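Stairwell light buzzes and flickers, tube or fixture?

Asked in Lighting, March

We rent the upper floor of a building in Gastusmont. The wooden stairs going down have one long fluorescent tube above them, fixed to the underside of the next flight. For two weeks it has buzzed and taken a while to come on. I put in a new tube, a Prosow, 3000 K, and it still buzzes.
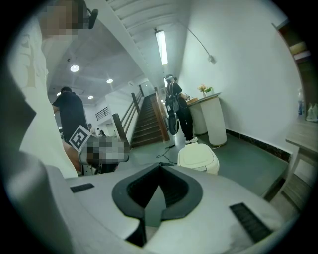

The round recessed lights in the ceiling on the landing side are on a different switch and give no trouble. I would like to keep the tube if I can, as the treads are dark and hard to see in the evening. Is it worth opening the fixture, or should I replace the whole thing?

Booker Rosenthal

2 answers

Rocha
If a new tube didn't fix it, suspect the ballast. Turn the breaker off, take the cover down and read the label inside. You can swap the ballast, but I would fit an LED batten of the same length - mine is a Jirker and it makes no noise. Check the lumens on the box. As it's a rental, ask the landlord first. Mine paid. Don't stand a stepladder on the treads either, use one made for stairs.

stairs646
could be the starter if its an old one. they cost next to nothing. had the same buzz and it went away by itself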